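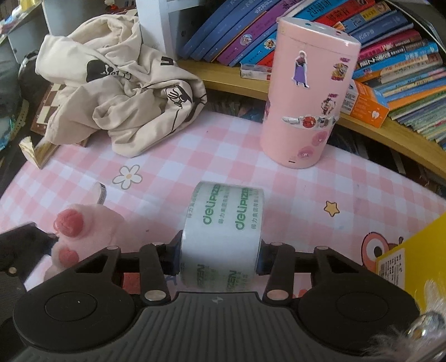
Roll of clear packing tape over a gingham tabletop.

Plerkero -- fleece weight and shearing records for small alpaca herds

Version 3, updated in May

What is inside

This dataset has the shearing records of 84 alpacas from 18 small farms in the Cirnau valley. Each row is one animal in one season. The farms wrote the records by hand in their barn books, and we typed them into one table. All animals are huacaya. We have no suri records yet, but we would like to receive some.

Columns

animal_id: a short code, the same in every season
farm: a letter from A to R
color: as the farmer wrote it, so "fawn" and "light fawn" are both present
blanket_g: weight of the blanket fleece in grams, before skirting
neck_leg_g: weight of neck and legs together
micron: mean fiber diameter, empty if no sample was sent
pregnant: yes, no or unknown, on the day of shearing

Known problems

Farm C used a kitchen scale which rounds to 100 grams. Please do not compare its small differences with other farms.

In the Milus folder the ages are given in years only. In the Pearce folder they are given in months -- we did not convert them, so check the unit before you join the two.

Cria fleeces are included. They are finer than adult fleeces and will pull down the herd mean if you do not filter them.

Use

Free for study and for herd planning. Please do not use the table to set a sale price for a single animal. Corrections are welcome, with the animal_id and the season.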